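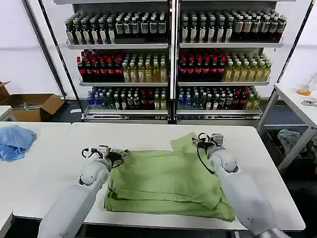 Folding beside the drinks: a talk with Salma Bouzid

By Kenza Bensaid

The white tables at the Clekcombe shop stand very near to the drinks shelves, so a customer who comes for a bottle of cola finds himself looking at T-shirts. Salma Bouzid has looked after the clothes side of the shop for almost 12 years. I asked her first why the two things share one room.

"It was like this when I came," she said. "Before, we had the clothes in Clellholm, in a separate place, and it was cold and people did not stay. With the drinks they stay. They take a tea, they look, they touch a sleeve."

She is strict about the tables. They must be white, and the middle one must be kept for folding only. Cloths and small things go to the side tables, and boxes stay on the floor by the wall until they are flat.

"If you put one cup on the folding table, in the evening there are ten," she told me. "I have seen it many times."

I wanted to know how she folds a T-shirt, as I have never learned it well. She answered slowly, and I think she was a little surprised by the question.

"You lay it with the front down. You bring one side in, then the sleeve back, then the same on the other side. After this you fold up from the bottom. But you must hold the corners. The corners decide everything. When the corner is lazy, the whole shirt becomes a cushion."

She does not like the folding boards which some shops use. She bought one from Povitz and gave it to her nephew, who keeps drawings on it. Light colours are harder for her than dark ones. A pale green, she explained, shows each crease, and you cannot hide a bad fold under a good one — the edge will always look thick.

"My mother folded in three and I fold in two," she said. "We argued about this until December, one year. Then she folded all my towels in three while I was at work."

We spoke also about the shelves. The bottles stand in blocks, each kind together, and the same order is repeated on the left half and on the right half. Salma did not choose it. Her colleague Baek did, and she admits that it helped her with the clothes.

"He puts the red caps with the red caps. I looked at this every day, and then I began to put my shirts also by colour. Before, I did it by size. Now I do colour first, and size inside the colour."

Does she fold at home? She laughed for quite a long time.

"At home I have a chair," she said. "Everything goes on the chair."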